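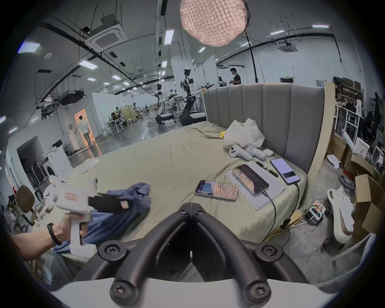 4.2 Harmony singing and the second single

The fan letters turned out to be the richest part of the whole collection, and we could happily have written a paper on them alone. Fiton, a five-piece vocal group put together through open auditions in Surnville, received a great deal of post in its first two years, and Noeline Cosgrove, who ran the fan club from her spare room, kept 277 of the letters in date order. What struck us straight away was how much the writers talked about voices. We had expected haircuts and favourite members (there is plenty of that too!), but again and again the letters go into who sings the high line in the second chorus, who comes in early, and whose part was mixed too low on the record.

The change is very clear after the second single, "Siliņa". The first single had been sung almost entirely by one lead, Trevor McKinnon, with the others joining him in unison for the chorus. "Siliņa" shares the verses out between all five and then stacks them in close harmony, with a lovely bare passage near the end where the drums drop out. Of the letters sent before its release, only a handful mention any singer's part. Afterwards nearly 80 do, and several writers have a go at setting out the lines on hand-ruled staves. One of them, aged thirteen, got the alto part right to the last note. We checked it against the arranger's own copy and were delighted.
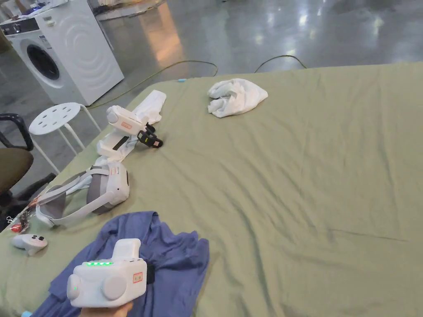 The arranger, Janaka Wijesinghe, told us that the parts were written quickly, over two evenings in September, and that he gave each singer the line that sat easiest in his speaking range. This fits what we hear on the demo tapes. McKinnon moves down to the middle of the chord, where he blends much better, and the top line goes to the youngest member, who had hardly been heard on the first record. Fans noticed at once. "Now I know they can all do it," one wrote, and much the same thought comes up in letters from quite different parts of the country.

How far can we lean on this? The letters were kept by one person, and Cosgrove freely admits to throwing out the dull ones. We therefore compared them with the reply slips from the Stundadent tour, where 400 were handed out at the doors and 200 came back filled in. The slips are shorter and a good deal messier, but they point the same way. Asked for the best moment of the night, more people named the unaccompanied ending of "Siliņa" than any dance routine, including the one with the ladders.

It would be easy to treat this as a quirk of one group, and Kuipers' earlier work on school choirs gives a good reason not to. Marijke Kuipers found that young listeners who had sung in parts themselves were quick to pick out single voices on a recording, and a fair number of Fiton's letter writers say that they sang at school. Some had formed groups of their own and wanted the sheet music. Despina Munteanu's interviews with two of these groups, taken up in the next section, show them working out the harmonies by ear from a cassette, rewinding the same four bars until the tape began to stretch.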